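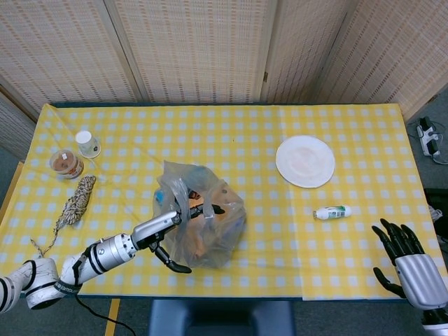
写真1 作業台上の袋と、左右の腕。左はグリッパー、右は五指のハンドを装着。

共同工房バッドヴィル 製作記録ギャラリー
双腕作業台「プレルトン」

本ページは、共同工房バッドヴィルにおいて会員有志が製作を進めている双腕作業台「プレルトン」の記録を公開するものです。本製作は、家庭の食卓に置かれた日用品を二本の腕で扱うことを目的とし、11月より工房奥の区画で行っています。設計および配線の取りまとめは、会員のエリカ・メンドンサ(Érica Mendonça)が担当しています。

写真1について
取っ手を上に寄せた半透明のポリ袋に対し、左腕のグリッパーが手前左から近づいている場面です。袋は形が定まらず、内容物によって重心も変わるため、当工房では把持課題の中で最も難度の高い区分に置いています。卓上には紙皿、伏せた紙コップ、ロープ状の玩具なども並んでいます。

左腕
先端は黒色の二指グリッパーです。指の開閉速度は4段階で設定でき、袋の課題では最も遅い段階を使用します。前腕部のケーブルは外側に沿わせ、バンドで留めています。手首を大きく回す動作では配線に張力がかかることから、余長の取り方を現在も見直しています。

右手
五指のハンドは、工房内で「クレケック」と呼ばれている試作品です。指の制御基板はこれまでに2回作り直しました。現行版の制御周期は毎秒250回です。左腕との協調動作は調整の途上にあり、袋の口を両側から広げる課題は次期の目標としています。

作業台と背景
天板には黄色と白の格子柄のクロスを掛け、奥には編み目のある生成り色の衝立を立てています。無地の背景で調整した認識処理は、柄物の上で物体の輪郭を取り違えることがあり、クロスの柄は評価条件の一つとして記録に残しています。

試行の記録
袋の課題については、これまでに96回の試行を記録しました。失敗例の多くは、取っ手の片側のみを挟んだまま持ち上げたことによるものです。記録の書式は、会員が作成した管理ソフト「ウィーラクーン」に準拠しています。

見学および資料の利用
製作区画の見学を希望される方は、工房受付までお申し出ください。腕の動作中は、床の黄色いテープより内側への立ち入りをご遠慮いただいております。配線図および部品表は、工房内の閲覧用端末でご覧いただけます。掲載写真の転載には、事前の許可が必要です。

共同工房バッドヴィル 製作記録係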